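Old Dell workstation, CPU socket open, now what?

Posted in Hardware Help > Desktops and Towers

Rutham_basement
I was given a Dell desktop workstation by an office in Rutham that was clearing out a closet. I have 2 kids who want "a computer that can run things," and a budget that would embarrass all of us if I typed it here. The tower powered on once, beeped at me in what I took to be a hostile manner, and shut off.

So I opened it up. I have the side off and the processor out, and I've got the lever up on the socket. I cleaned the old thermal paste off the chip with alcohol and it looks fine to me, but I'm a guy with a screwdriver set from Mumorent that came in a plastic egg, so take that for what it's worth.
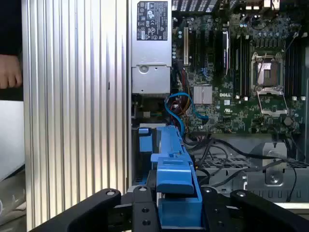

Page last changed: 04/05/2026

The power supply is the silver box standing up next to the ribbed metal panel. What I want to know is whether I should suspect that first, or the memory, or the chip. Also, is it bad to leave the socket open while I think about it? I think slowly. The local shop quoted me a diagnostic fee that was more than I'd pay for the whole machine, and the man at the counter sighed before I'd finished talking.

dixit_and_done
Close the socket. Thinking slowly is fine but dust doesn't wait for you. If you still have the plastic cover, use that. If you don't, put the chip back in (line up the little triangle, no pushing, it should just drop into place) and bring the lever down. Don't touch anything inside the socket with a finger or a cotton swab. I once bent a single pin with a sleeve and spent an evening with a sewing needle and a magnifying glass, saying words.

As for the beeps, count them. Dell boards beep or blink in a pattern, and the pattern is the machine telling you what's wrong with it. Write it down, then look it up under your exact model on Dell's support site. The codes change from one model to another, so a chart for somebody else's tower will only send you shopping for the wrong part.

My money is on memory. Take it all out, put one stick in the first slot the manual lists, and try again. Then try the next stick in that same slot. If every stick gets you the same beeps, try another slot before you blame the board. Unplug it from the wall each time. Yes, each time.

Also, fresh thermal paste before you power it on. A dot like a pea. You wiped the old stuff off, so you owe it some.

wusmont_tower_guy
its the power supply. its always the power supply. replace it

dixit_and_done
It beeped. A dead power supply doesn't usually have the energy to complain. I wouldn't rule it out, but some of these Dells use their own connectors and an ordinary replacement won't fit, so check that before buying anything.

wusmont_tower_guy
mine beeped and it was the power supply

Rutham_basement
Chip is back in, lever is down, paste is on its way from Mumorent. I'll do the one-stick thing when it gets here and post the beeps. The kids have asked if it runs things yet.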